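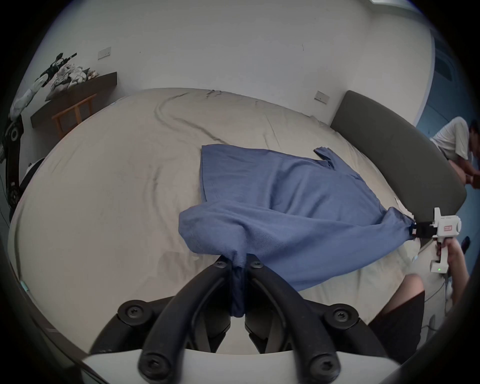 12. Étirer et plier un tee-shirt sur le lit

On arrive à la partie que je préfère ! Si vous avez suivi la section précédente, votre linge est sorti du séchoir Vrabec, il est sec (vraiment sec, passez la main le long des coutures) et il attend quelque part en tas. Moi je plie sur le lit. Je sais que Rostislav Brabec ne jure que par la table de cuisine, et il plie très bien, mais chez moi la table est trop étroite et je finis toujours avec une manche dans le beurrier.

Je prends le cas du tee-shirt à manches courtes, en maille de coton. Les chemises sont traitées à la section 13, et pour les pulls je vous renvoie au feuillet de Banafsheh Mahmoudi, qui est bien plus patiente que moi avec la laine.

12.1 Ce qu'il faut

Un lit avec un drap-housse bien enfilé aux quatre coins. Le linge sec. La planchette à plier Pukex, modèle 383, si vous l'avez (on s'en passe sans problème, je l'indique au bon endroit). Et un peu de lumière, parce que les faux plis se voient mal dans la pénombre.

Remarque : le drap n'a pas besoin d'être repassé. Le mien est beige et froissé, et ça ne change rien au résultat. Ce qui gêne, ce sont les grosses bosses sous le vêtement, alors un coup du plat de la main et on continue.

12.2 Préparer la place

1. Enlevez la couette et rangez-la au pied d'une chaise ou dans le couloir. Les oreillers peuvent rester si vous les poussez au bout.

2. Posez le tas de linge à portée de bras, mais pas sur le lit ! Une étagère à côté fait très bien l'affaire, même si tout y est en boule. Sur le lit, le tas s'étale, on plie par-dessus, on reprend deux fois la même chaussette... bref, gardez la surface pour la pièce en cours.
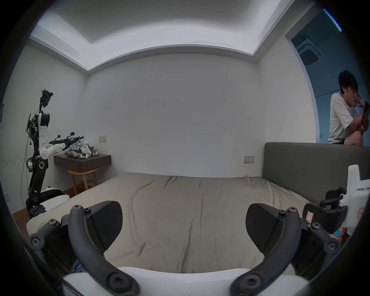
3. Retirez bagues et bracelets. La maille s'accroche à tout, et un fil tiré dans un tee-shirt ne se rattrape pas.

4. Prenez une seule pièce dans le tas, secouez-la une bonne fois, bras tendus, puis laissez-la retomber à plat sur le drap.

12.3 Étirer

Voilà l'étape que tout le monde saute, et qui fait pourtant la moitié du travail. La maille rétrécit un peu de travers au séchage, l'ourlet gondole, les coutures latérales tournent. On remet tout ça en place en tirant doucement.

1. Étalez le tee-shirt, devant vers le drap, et remettez les manches de chaque côté. Si un bord de manche s'est retourné, rabattez-le maintenant, après on oublie.

2. Saisissez l'ourlet du bas en deux points écartés. Ne pincez pas trop large : si vous ramassez un gros paquet de tissu, vous allez étirer le paquet et rien d'autre.

3. Tirez vers l'extérieur, sans à-coup. Une arête tendue se forme entre les deux prises. Tenez le temps d'une respiration et relâchez.

4. Recommencez sur les côtés, puis en diagonale, de l'épaule au coin opposé de l'ourlet. La diagonale, c'est le truc d'Eduard Tóth, et depuis que je l'ai adoptée mes coutures restent droites.

Attention : ne tirez jamais sur l'encolure. Elle se détend et ne revient pas. Même consigne pour les bords en côtes des manches.

Attention encore, pour les tee-shirts imprimés : on étire à côté du motif, jamais en travers, surtout s'il est encore tiède.

À deux, c'est plus rapide. Chacun prend un bout, on se met d'accord sur le moment (je compte à voix haute, ça fait rire les enfants) et on tire ensemble. Si l'un tire plus fort que l'autre, le tissu se met à tourner sur lui-même et forme un gros boudin. Pas grave du tout : on repose, on déroule à la main, on reprend.
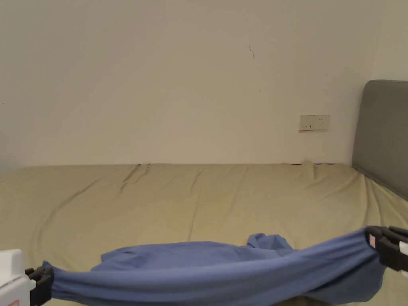 Faut-il étirer un tee-shirt qui contient de l'élasthanne ?
Une seule fois, très légèrement, et dans le sens de la largeur. L'élasthanne reprend sa forme tout seul, donc on cherche juste à défaire les plis du séchage. Si l'étiquette est illisible, faites comme s'il y en avait.

12.4 Plier

1. Le tee-shirt est à plat, dos vers vous. Lissez du col vers l'ourlet avec l'avant-bras.

2. Posez la planchette Pukex au milieu, juste sous l'encolure. Sans planchette, prenez un magazine, ou travaillez à l'œil en visant la largeur de l'étagère où vous allez ranger.

3. Rabattez un côté sur la planchette, puis repliez la manche vers l'extérieur pour qu'elle ne dépasse pas. Pareil de l'autre côté.

4. Retirez la planchette en la glissant vers le bas, remontez l'ourlet jusqu'à mi-hauteur, puis pliez encore une fois.

5. Retournez le tout et tapotez. C'est fini, au suivant !

Remarque : débarrassez le lit de ce qui traîne avant de plier une grande pièce. Téléphone, mouchoirs, petits objets, tout cela glisse sous le tissu dès qu'on tire, et j'ai déjà rangé mes clés dans une pile de maillots.

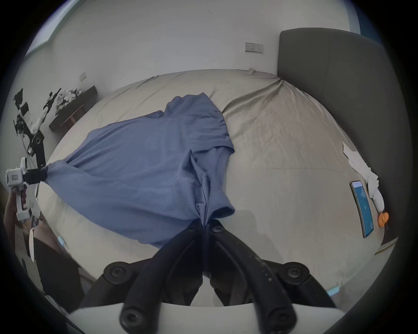 Page modifiée pour la dernière fois le 28 octobre 2018

12.5 Si ça ne tombe pas droit

L'ourlet fait des vagues. Reprenez le point 2 de l'étirage avec des prises plus proches des coutures latérales.

Une épaule remonte plus que l'autre. Dépliez complètement, secouez, recommencez. Corriger un tee-shirt déjà plié en deux, j'ai essayé longtemps, ça donne un pli de plus et voilà tout.

Il reste un pli au milieu du devant. Vaporisez un peu d'eau, lissez à la main et laissez sécher à plat avant de ranger. Si le pli tient toujours, sortez le fer (réglage selon l'étiquette, et sur l'envers).

La pile s'écroule. Alternez le sens : un col à gauche, un col à droite. Pour les tiroirs Suta, je range debout, pli vers le haut, et je ne serre pas trop.

Pour les chemises et tout ce qui se boutonne, passez à la section 13.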